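Gridstead crate rack, stainless steel, model 534

The 534 is an open shelving rack for large plastic crates, intended for wash rooms, prep areas and packing rooms where crates need to be stored between uses. The crates rest on crossbars instead of solid shelves, so air reaches the underside and water drains to the floor. Posts and bars are polished stainless steel throughout.

Each tier is divided into bays. A crate is loaded from the open side, set down on the front rail and pushed back until it meets the crossbar behind it. The front rail is wide and flat and will take the weight of a full crate while the operator changes grip. Crates may be stored with the open top facing up or tilted for draining. Tilted crates should be empty.
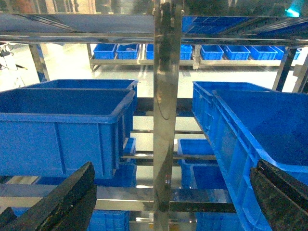
Crossbar height is set at assembly and can be changed later with the hex key supplied. Slacken both ends of a bar before moving it. A bar moved from one end only will bind in the post and may mark the finish. After any change, check that the bar is level and retighten.

Specification

Material: stainless steel, polished
Load per tier: 200 kg, evenly distributed
Tiers: 6
Feet: adjustable, with non-marking pads
Delivery: flat, with fixings and hex key
Order code, complete rack: 2067

Crates are sold separately. The rack accepts most rigid crates with a rolled rim and ribbed sides. Soft-sided containers and mesh baskets are not suitable, as the base can sag between the bars. Customers with mixed crate stock should send the outside dimensions of the largest type before ordering.

Cleaning

Wash with warm water and a neutral detergent, then rinse and wipe dry. Do not use chlorine bleach or steel wool. Polished posts show water spots – a soft cloth along the length of the post removes them.

Replacement bars and feet are held at the Cernmont warehouse. For bay widths outside the standard range, ask for Hilkka Rautiainen in technical sales.

Last updated: 13th February

Gridstead Storage Equipment, Cernmont | Contact | Copyright Gridstead | Back to top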